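Candy sorters at Vokmont swap the packing line for hand-held grippers

Saturday, March 21, 2026
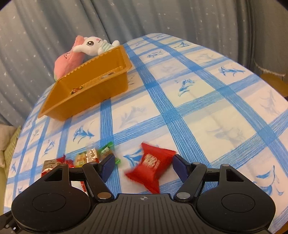

Wrapped sweets on a plaid cloth, with a hand-held gripper at work. Floscombe

FLOSCOMBE – Sorting candy used to be the job new hires at Vokmont got stuck with. Now there's a waiting list for it.

The confectionery packer has moved 18 of its line staff off mixed-bag packing and onto what it calls demonstration shifts. They pick up sweets with a hand-held gripper, put them down, do it again. Recordings go to Draltimau, the automation firm building the company's new packing cell, which goes by the name Trevor.

Trevor is due on the floor in September. Target is 600 mixed bags an hour. The hand line does 400 on a good day, according to the company.

"The machine has to learn what a twist wrapper is," said Jagadeesh Joseph, who runs the project for Vokmont. "Foil, clear film, paper, little square packets. They all slide different. Our people know that in there hands already."

Demonstrators work seated, in short blocks, on ordinary household surfaces as well as factory trays. Joseph said a plain steel bench taught the system too little. Pay is the same hourly rate as the line plus a small skills premium, amount not given.

Not everyone is sold. Olga Bravo, a packer and shop steward, did two weeks of it before going back to the line.

"Easier on the shoulders, I'll say that. Quieter too, you can talk to people," she said. "But you're sitting there all morning teaching the thing and you do think, OK, what am I doing next year?"

Vokmont employs 97 people at the site. It has promised no layoffs through the first year of the new cell, in writing, and says packers will be retrained for loading, quality checks and clearing jams. Bravo wants the promise streched to three years. Talks are still open.

Wrist strain is the other sticking point. Squeezing the gripper over and over bothers some staff by the end of a block, and the union side has asked for a hard cap on daily hours plus a lighter tool. Joseph said a cap is "very likely" – no number yet.

Night shift has not been offered demonstration work so far. A second sign-up sheet goes up in the break room next week, day shift and nights both.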